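The Slipper Season

My mother has a rule that you can tell everything about a household from its front hall, and for years I thought she meant the coats. She meant the slippers! I worked this out at about age thirty, standing in Khadija Erraji's entryway in my socks while she dug through a basket trying to find me a pair that would fit. There were felt ones and plastic ones and a pair of enormous tartan things that had belonged to an uncle. I got the tartan. I wore them through four hours of dinner and I didn't want to give them back.

So when winter comes and everybody else is writing up boots, I go looking for slippers. I've been at it for a good few years now, and I've become a real bore on the subject (ask my sister, who has asked me to stop giving them to her for her birthday).

I started this time at Dranby, the shoe shop on the corner by the old post office, where Knut Rathjen has been selling house shoes for longer than I've been buying them. Knut has opinions. He thinks a slipper should have a back. He thinks a slipper without a back is "a thing you chase down the hall," and he said this while I was wearing a pair of backless ones I'd carried in to have a seam looked at. He fixed the seam anyway. Then he walked me along the shelf, past the boiled wool, past the leather moccasins that cost 40 dollars more than I wanted to spend, and stopped at the fleece-lined ones at the end.

"These go first," he said. "Every year I order more and every year they go first."

I can see it. Fleece is the great crowd-pleaser. You put your foot in and your shoulders come down. The trouble is what happens by March, when the part under your heel has gone flat and gray and a little bit shiny, and you start wondering if you can get away with washing them. Tahsin Begum, who used to work on linings at Flarkeo and now does alterations from her dining room, told me I could if I kept the water cool and was patient about the drying. No radiator. She stuffs hers with an old pillowcase and leaves them by the window, and once they're dry she goes over the inside with a pet brush, very lightly, always in the same direction. I tried it on a pair I'd more or less given up on and they came back! Maybe not to their first week, but certainly to their first month.

She also told me to stop yanking them on by the trimmings, which I hadn't realized I did. Apparently I'm one of many. Half of what lands on her table in January is something that has come off something else: a bow, a button, a tassel, a little felt ear from a child's rabbit slipper. She charges two dollars for an ear and has a jar of spares.

I have always been a bit snooty about trimmings, I'll admit. My own slippers are plain and navy and look like they belong to a retired judge. But my friend Adesuwa Obi wears the silliest ones she can find, on principle, and she gets more pleasure out of her feet before breakfast than I do all day. She likes anything with a tail or a bobble. She once turned down a beautiful gray pair I'd picked out for her because, she said, they looked as if they were waiting for a bus.

I've been coming around to her side of it. A slipper only has to please the person wearing it and maybe whoever is across the table at breakfast, so why not go a little overboard? My rule for now is one soft thing on the inside and one ridiculous thing on the outside, and I'm shopping accordingly. Nubby brown fabric, cream-white fleece in the lining, a dark brown cord tied in a bow with fluffy pom-poms on it: that's the sort of slipper I'd have walked straight past a couple of winters ago, and now I'd like it in my size, please. Knut will want to know if it has a back.

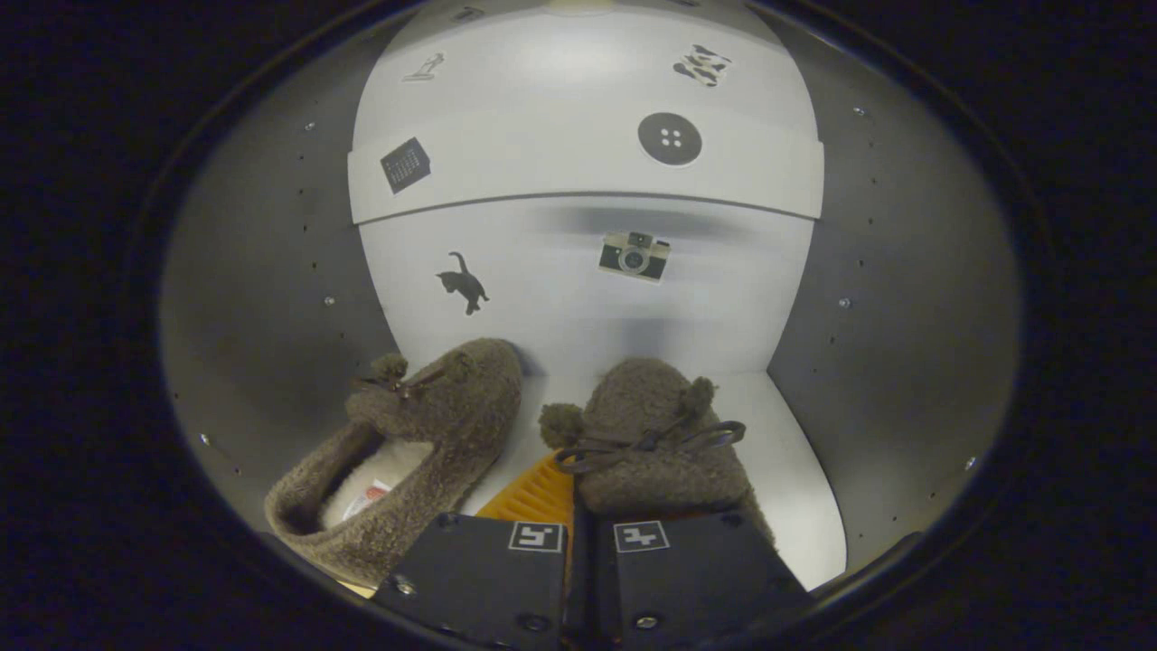
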